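그리퍼 비교 시험 갤러리: 뚜껑 달린 목재 수납장에서 파란 패드 다루기

Sokimora 작업실에서 진행한 그리퍼 비교 시험의 사진 모음이다. 시험 대상은 Clokura 손형 그리퍼와 Traltora 손가락 모듈 두 가지이고, 제어기는 양쪽 모두 Siregar 보드를 썼다. 시험 계획과 기록은 Prasetyo Tarigan이 맡았으며, 이 페이지의 글은 그의 작업 노트를 정리한 것이다. 시험은 12월에 했다.

과제는 단순하다. 뚜껑이 열린 목재 수납장 안의 선반에서 파란 패드를 잡아 꺼내고, 다시 제자리에 놓는다. 뚜껑이 위쪽 접근을 막기 때문에 팔은 앞쪽 아래에서 비스듬히 들어가야 한다. 평평한 탁자 위에서 잘 되던 파지 동작이 수납장 안에서는 그대로 통하지 않는 경우가 많아서 이 과제를 골랐다.

비교 조건은 다음과 같이 맞추었다. 접근 속도와 파지력 상한은 두 그리퍼에 같은 값을 넣었다. 접근 각도는 수평 기준 45도를 기본으로 하고, 실패하면 작업자가 각도를 바꾸지 않고 시작 위치로만 되돌렸다. 한 세트는 시도 6회로 잡았다. 조명은 천장등만 사용했다. 로그는 1000Hz로 저장했고, 전류값과 관절 각도를 같은 시각 기준으로 묶었다.

패드를 대상물로 쓴 데에는 몇 가지 이유가 있다. 눌리는 정도가 단단한 블록과 다르고, 색이 나무와 뚜렷이 구분되어 카메라 쪽 분할이 쉽다. 두께가 다른 것을 나란히 두면 손가락을 벌리는 폭도 함께 볼 수 있다.

1. 선반 위 패드에 접근하기

큰 패드는 선반 오른쪽, 얇은 패드는 왼쪽에 두었다. 오른팔이 들어와 검은 손가락을 큰 패드의 앞면 아래쪽에 대거나 그 바로 앞에 둔 순간이다. 뚜껑은 들린 채로 기울어 있다.
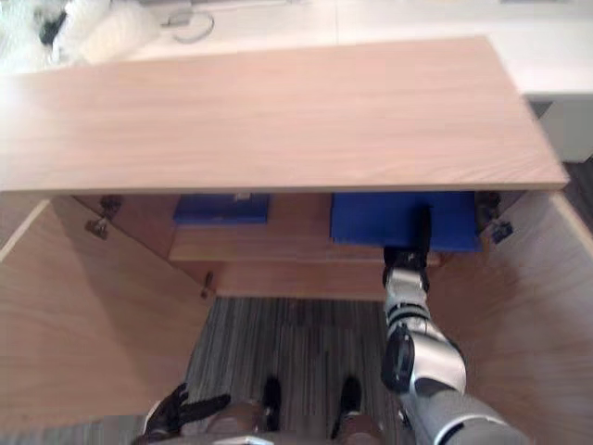 2. 손목 쪽에서 본 손가락

머리 쪽 시점에서는 손가락 끝과 패드가 겹쳐 접촉 위치를 읽기 어렵다. 그래서 손목 쪽 카메라를 함께 기록했다. 이 시점은 시야의 상당 부분을 손목 하우징과 손가락이 차지하지만, 손가락이 대상물에 대해 어떤 각도로 놓였는지는 머리 쪽보다 잘 보인다. 두 시점을 합친 뒤로는 접촉 시점을 손으로 표시하는 작업이 훨씬 빨라졌다.

손목 카메라의 위치는 시험 도중 바꾸지 않았다. 처음에는 손가락이 덜 가리는 쪽으로 옮기는 안도 있었지만, 옮기면 카메라가 수납장 옆판에 닿을 수 있어 그대로 두었다.

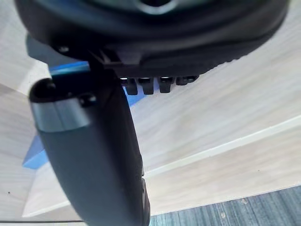 손목 카메라 시점. 짙은 회색 손가락 뒤로 파란 물체의 일부가 보인다.

3. 그리퍼별 메모

Clokura 손형 그리퍼
손가락이 여러 개라 패드의 모서리를 감싸 쥘 수 있다. 큰 패드에서는 아래쪽을 먼저 받치고 나머지 손가락을 닫는 순서가 가장 안정적이었다. 반면 얇은 패드에서는 손가락 끝이 선반 면에 먼저 닿아 전류가 튀는 일이 잦았다. 접촉 감지 문턱값을 낮추면 조기 정지가 생기고, 높이면 선반을 민다. 중간값을 찾는 데 시간이 걸렸다. 수납장 안에서 손을 돌릴 때는 새끼손가락 쪽 여유가 부족해서, 손목을 먼저 돌리고 들어가는 경로를 따로 만들었다.

Traltora 손가락 모듈
길고 곧은 손가락이라 좁은 틈에 넣기 좋다. 얇은 패드를 선반에서 떼어 내는 동작은 이쪽이 나았다. 다만 큰 패드를 옆에서 잡으면 접촉면이 좁아 들어 올리는 도중 패드가 회전했다. 손가락 끝에 마찰 시트를 붙인 뒤 회전은 줄었으나, 놓을 때 패드가 손가락을 따라 올라오는 문제가 새로 생겼다. 놓기 직전에 손가락을 앞으로 조금 미는 동작을 넣어 해결했다.

Siregar 제어 보드
두 그리퍼 모두 같은 보드로 구동했다. 모듈을 바꿀 때마다 영점을 다시 잡아야 하고, 영점을 잡지 않으면 닫힘 위치가 한쪽으로 치우친다. 펌웨어 설정 파일은 1056번 버전으로 고정했다. 이전 버전에서는 정지 명령 뒤에 손가락이 한 번 더 움직이는 현상이 있었다.

4. 접근 경로에 대하여

결과 차이에는 그리퍼 자체보다 경로가 더 크게 작용했다. 뚜껑 아래로 들어가는 각도가 너무 낮으면 팔뚝이 선반 앞쪽 가장자리에 걸리고, 너무 높으면 뚜껑 앞선에 가까워진다. 옆판의 경첩 부근도 피해야 한다. 충돌 모델에는 처음에 경첩을 넣지 않았는데, 첫 세트를 마친 뒤 추가했다.

왼손은 이번 비교에서 파지에 쓰지 않았다. 양손으로 큰 패드를 드는 시험은 별도로 기록한다.

5. 다시 할 때 바꿀 점

패드의 시작 위치를 선반에 표시해 둘 것. 눈대중으로 되돌려 놓으면 세트 후반으로 갈수록 위치가 밀린다.
모듈 교체 뒤에는 빈손으로 여닫기를 먼저 돌리고 로그를 확인할 것.
손목 카메라의 노출을 고정할 것. 밝은 나무 면과 짙은 손가락이 같이 들어오면 자동 노출이 계속 바뀐다.
마찰 시트는 세트마다 같은 것을 쓸 것.

기록 및 정리: Prasetyo Tarigan
장소: Sokimora 작업실

관련 페이지
Siregar 보드 영점 조정 절차
Traltora 손가락 모듈 장착 메모
양손 파지 시험 기록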